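Play corner check, toys + low shelf – March round, with comments
Nuvard Play Library, back room

Quick one this time, done between 3 and closing. Marks are OK / FIX / LOOK AGAIN. Comments typed up straight from the clipboard so excuse spelling.

FLOOR

Grey marble pattern, whole area. OK
Edges lifting anywhere? No. Pressed all along the metal edging by hand.
Slip test with socks. OK, a bit slick by the rail, same as last time.
Scuffs. Yes, light ones. Cleaner doesn't shift them, leave it.
Cleaned with the Flellum spray, not the old stuff. Old stuff left it sticky and we had fluff stuck to everything for a week.

WALLS

Orange side, pushed at hand height. OK
Blue side. OK
Hexagon stickers and the dashes along them – any corners peeling? One corner, pressed back down, will peel again. FIX (glue dot)
Corner posts, silver ones. Ran a cloth down each, no snags on the cloth. OK

SMALL SHELF (the Avo one)

Stands level? OK, one leg needed a quarter turn.
Screws. Tightened two underneath. The allen key is in the Sầm tin, please put it BACK in the Sầm tin.
White frame, scratches. Yes, on the leg. Cosmetic, no bare sharp edge. OK
Boards. No splinters, went over both with a nylon stocking. OK
Pull test from the front, lower board. Didn't tip. OK
Load. Light toys only. No books, no water jug.

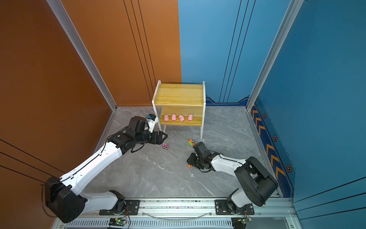
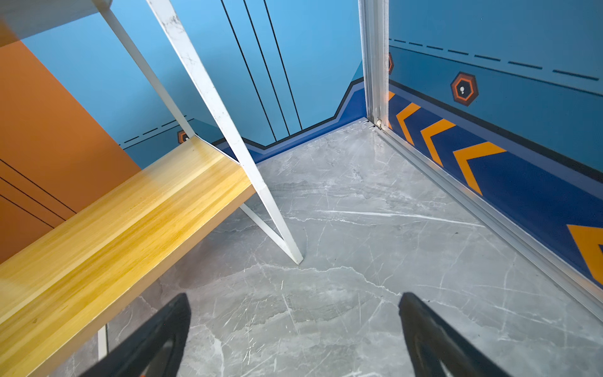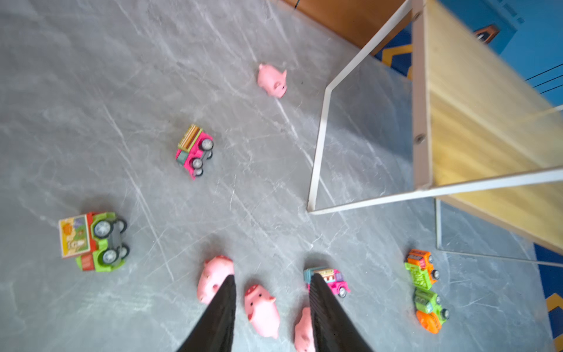
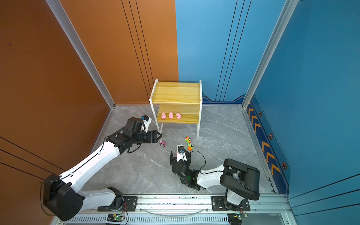 Pigs next. These get chewed so they get the most time. Squeeze each one, look for splits round the ears and under the belly, tug the feet, sniff it (mildew shows up by smell before anything else). Do it with all of them down on the floor together – in the shot with the toys scattered everywhere there are three pigs in among the vehicles, and one is off by itself further up, wich is how one gets skipped. Pick up the far one first. Paint on the eyes OK on all. Snouts OK. Small spots on one head, rubbed with a damp thumb, no color came off. LOOK AGAIN next month.

Pigs go back on the lower board of the shelf, in a row, facing out. Top stays clear. If there's a gap in the row then a pig is missing and the check isn't done, go find it. Don't sign.

VEHICLES

Same routine for each: wheels, axles, loose trim, anything that opens.

Pink truck, wood-colored bed. Wheels turn. Green trim tight. OK
Big truck with the pictures on the box. Box corners starting to go soft, one picture lifting along the edge. Little fingers will find that. FIX, take out until glued.
Pink one with the striped top. Top wiggles but doesnt come off, pulled pretty hard. OK for now, LOOK AGAIN
Orange and green one. OK, hair round the axle, removed. So much hair.
Green one with the big orange roller part on the front. Roller pinch test with pencil, no pinch. OK
Pink car, black wheels. OK

Choke tube on anything that came off anything. Nothing did this round. Tube is on the hook by the door, it had migrated to the kitchen again.

WASHING

Pigs: warm water, drop of dish soap, squeeze out, dry standing up on a towel. Overnight if you can.
Vehicles: wipe only. Do not soak. The one with printed pictures especially – wrung out cloth, straight dry after.
Shelf: damp cloth along the grain. Nothing abrasive on the yellow boards.

Wipes running low, last box of 100 is open. Ordered.

STORAGE

Vehicles don't live on the shelf with the pigs. They go in bin 44, lid on, wheels down. I know the bin says puzzles. Label is on my list.
Nothing left out on the floor at close, that's the trip rule and it covers the tiny bits too. Look right under the shelf, get down low, the back legs hide stuff.

OPEN ITEMS

1. Glue dot for peeling hexagon.
2. Truck box, reglue, 24 hrs before it goes back out.
3. Striped top wiggle, recheck in April.
4. New label for bin.
5. Felt pads for shelf feet? Would save the floor. Asked last time, asking again.

Carried over from before: door wedge (still missing), plug covers on long wall (done, all in), first aid box plasters (done).

Overall: safe to use, minus the one truck. Next check same week next month, allow a full hour, 40 min was too tight and I skipped testing the light switch. Someone please test the light switch.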